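# Werkstatttipps: Folien und andere dünne Teile greifen

Stand: 15. Feb. 2019, zusammengestellt von Joris Baert, Werkstatt Graltham

Durchsichtige Folie ist beim Greifen mit zwei Fingern das Teil, das am häufigsten liegen bleibt. Wir haben im Projekt Pamico 849 Griffe ausgewertet, alle mit zerknüllten Folienstücken und Tütenresten. Was davon für den Alltag am Tisch brauchbar ist, steht hier.

## Unterlage

- Matte, braune Pappe auf die Tischplatte legen. Auf blankem Aluminium spiegelt es, und die Tiefenwerte über der Folie springen.
- Gebrauchte Pappe geht auch. Löcher und Schlitze haben die Trefferquote in unseren Reihen nicht messbar verändert, solange das Teil größer ist als das Loch.
- Zwei Bögen auf Stoß legen, nicht überlappen. An einer Kante von 3 mm bleibt der Finger hängen.

## Höhe einstellen

Die Tischhöhe mit aufgelegter Pappe neu einmessen. Ezequiel Manríquez hat zwei Reihen zu je 400 Griffen verglichen: mit der alten Höhe 17 Prozent mehr Fehlgriffe. Diese Reihen liefen getrennt von der Auswertung oben.

Pappe gibt nach. Ein leichter Druck auf die Unterlage schadet nicht, auf Metall schaltet der Arm ab.

## Finger

- Gummipads mit Isopropanol abwischen, fusselfreies Tuch.
- Nach rund 1000 Griffen die Pads tauschen, auch wenn sie noch gut aussehen.
- Kabel am Sensor so verlegen, dass das Handgelenk frei drehen kann. Kabelbinder nicht zu fest anziehen.

## Anfahren

1. Senkrecht von oben kommen, Finger offen.
2. Über dem Teil anhalten und erst dann die Tiefe auslesen. Mehrere Messungen mitteln.
3. Auf eine Knickfalte zielen. Die weißen Kanten erkennt die Kamera besser als die glatte Fläche.

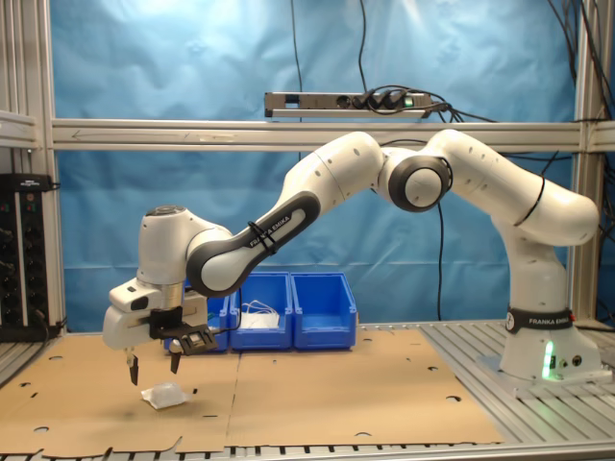

4. Langsam absenken, schließen, zwei Sekunden halten.
5. Erst anheben, dann die Griffweite prüfen. Ist sie null, von vorn.

## Ablage

Offene Sichtlagerkästen hinten am Tisch reichen aus. Folie lädt sich auf und klebt gern am Finger; beim Öffnen den Greifer kurz am Kastenrand abstreifen. Die Messreihen als Tabelle gibt es bei Zyanya Esquivel.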